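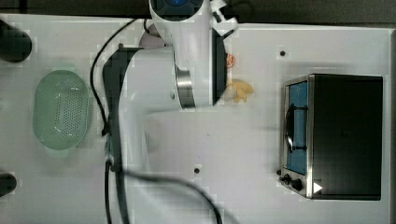 If you've been handed the job of working out what it will cost to put one robot arm on one table, welcome, and get yourself a coffee, because the arm is the easy part. Most people start with the price on the quote and stop there. I did too, the first time, and I spent the whole of July going back to ask for more money. So my advice is to start with the table and everything that has to share it. A toaster oven, a colander and a couple of small props look like pocket change next to the arm, but they take up room, they need replacing, and somebody has to order them. The same goes for cables, which want far more slack than you'd guess.

What follows is the way I plan a station now. It's written for small labs and classrooms, and you don't need to be an engineer to follow it.

## Step 1: Write down the task in one sentence

Mine for the Olthorpe bench was "pick up small food-sized things and move them between kitchen items." If your sentence runs to three lines, you're probably planning two stations, and you should price two. Tape the sentence above your desk – you'll want it when a salesperson starts talking about extras.

## Step 2: Lay it out in cardboard

Cut out a shape for each item, full size, and put them all on a table you already own. Leave space for any door that opens and any handle the gripper has to get behind. Then hold a broomstick where the arm will be mounted and swing it around a bit (you'll feel silly, do it anyway!). Arms are bulkier than the drawings make them look, and the housing can block a good piece of the table while the gripper is busy somewhere else.

## Step 3: Split the budget into four sheets

I keep 4 sheets, and I give each one its own total:

1. **Arm and controller.** Ask whether the controller, the stop button and the power lead are in the price. On my Sandesitz quote the lead was a separate line.
2. **Gripper and brackets.** The plate that joins gripper to arm may have to be made for you. My pair of brackets from Morelli came to $1,254 with shipping, and I had put down zero.
3. **Table and mounting.** Include the drilling. If you expect to move things later, ask for spare mounting holes at the start while the top is still in the shop.
4. **Props and wear items.** Kitchen things, cable ties, finger pads, spare cables.

## Step 4: Be generous with cables

Measure from the wall to the base, then along the arm with every joint at its furthest stretch, and add 50 percent. Price one spare of each cable that moves with the arm. They bend all day long, and waiting on a replacement is a sad way to spend a week. While you're at it, think about where the loops will hang, so they don't sweep across the table and take your props with them.

## Step 5: Buy the props twice

Plain household items are fine, and I'd pick light plastic wherever you can. Buy two of everything on the same day, in the same color. Shops change their stock, and a colander with a slightly different rim can mean teaching the grip all over again. Keep the second set in a labeled box with the receipt.

## Step 6: Set aside money you can't explain yet

I hold back around $2,000 per station. On the Skista project it went on a heavier table base and a second round of finger pads, neither of which was on any sheet of mine. If you have some left at the end of the year, lovely – order more finger pads.

## Before you send the order

- Delivery address has a loading door, or you've paid for inside delivery
- Outlets near the table can carry the arm and any appliance you plan to switch on
- Quote is still in date
- Training day is priced, with travel
- Someone has measured the elevator

*Last updated 16 Aug 2020*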